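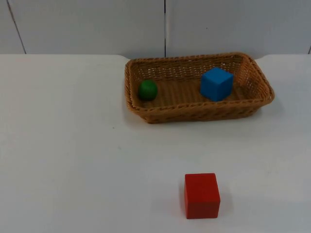
*White table, pale wall, and a basket on top.*

**Proofing sourdough in a wicker basket without a liner?**

Posted by Bukola Ibrahim

I've been baking for one winter and I'm hooked! My loaves rise well now, but I keep losing the shape at the last minute. I use a cane basket from a thrift store in Clostholm, dusted with all-purpose flour, and the dough grabs it every single time. Last night I had to peel the top off with a spatula. Should I line it with a towel, or is there some trick to the flour? My dough is on the wet side, 82 percent water, and it sits in the fridge for 12 hours before I bake.

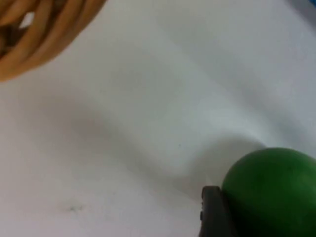 **Tanko Adeleke** · answered in November

Rice flour! It changed everything for me. Wheat flour soaks up water from the dough and turns to paste, and rice flour mostly stays dry and powdery. I mix it half and half with regular flour so it doesn't taste gritty on the crust.

For a basket that has never been used for bread, mist it very lightly with water, shake in the rice flour, tip it around until it gets down between the strands, and let it dry overnight. After that you only need a light dusting each time. Dust the top of the dough too, before you flip it in.

Don't wash it with soap. When you're done, let it dry all the way, then knock it out over the sink and go at the grooves with a stiff brush — I use an old vegetable brush and it works great.

Also, 82 percent is a lot of water for someone in her first winter. Try 72 for a couple of loaves and see how much easier the shaping gets. You can always creep back up.

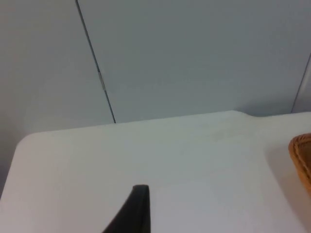 One more thing I forgot: tighten the dough well before it goes in. Let it rest on the counter for a bit after shaping so a skin forms, and it'll stick a lot less. I love this stage, it's so satisfying when it finally feels like a balloon.

**Cecilia Nartey**

Towel. Linen if you have it, and rub the flour in hard. You lose the pretty rings but you get your bread out.

**Tanko Amadi**

same problem here, following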